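Storing olive oil bought in bulk — what are you all decanting into?

quincetree
We split a big tin of Vanhove with my sister every November, and this year my share came to 9 liters, more than I've ever had to find a home for. I used to leave it in the tin, but by spring it tasted like crayons. So now I pour it off into smaller bottles, slowly, with the radio on.
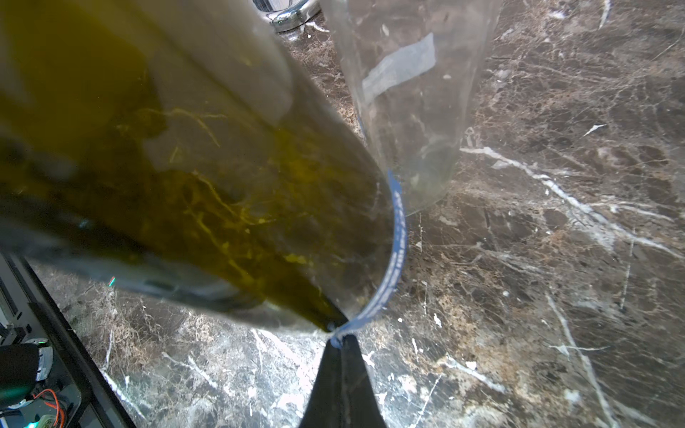 Olive oil on the pour, nice and slow.

My question is whether clear glass is really so terrible if it lives in a cupboard.

Libor Lukáč
Clear is fine in the dark, I'd say. My aunt on Vusulska street kept hers in old lemonade bottles behind the flour and we all grew up healthy. Air is what ruins it. Fill them right up to the neck and use a stopper that fits.
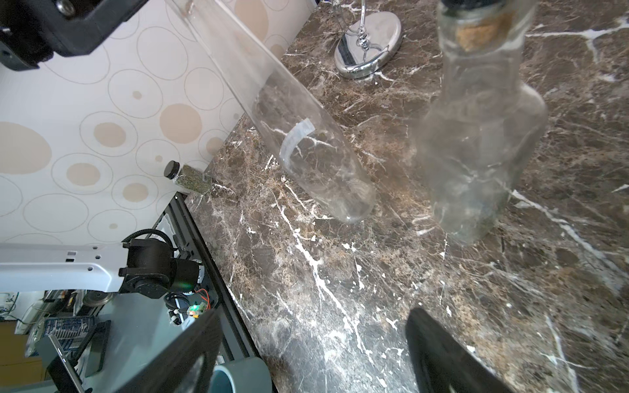 Clear glass, one with a cork.

marge_in_futville
I have to disagree with Libor, much as I love the aunt! Cupboards get opened all day long, and mine is next to the stove. I went over to dark glass and the oil lasted me clear through to August. The Trusano shop sells them for 53 cents apiece if you take a case. My routine, for whatever it's worth:

1. Wash the bottles and let them dry overnight, upside down. Water is the enemy. 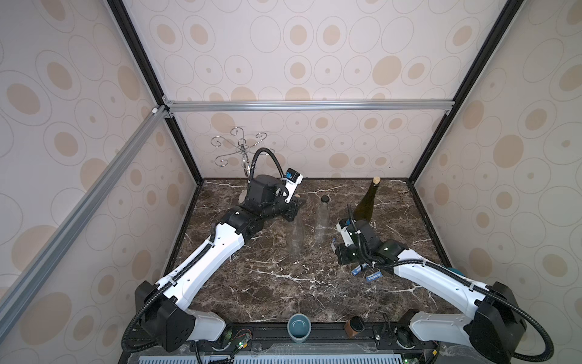 2. Let the tin stand a day so the cloudy part settles.

3. Pour, stop when you reach the sediment, and cook with that last bit first.

quincetree
Oh, I never thought to let it settle, thank you! I do have wine bottles saved up from the holidays, so maybe I'll try half in those and half in clear and report back. My husband thinks I'm making a hobby out of salad dressing,

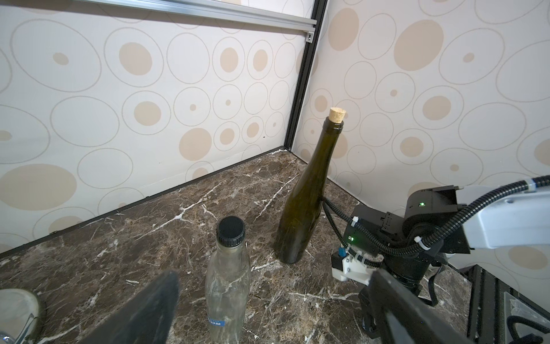
and he may be right, but he was also the one complaining about the crayons — so he gets to be the taster.

Libor Lukáč
Do the test, please. Still betting on the lemonade bottles.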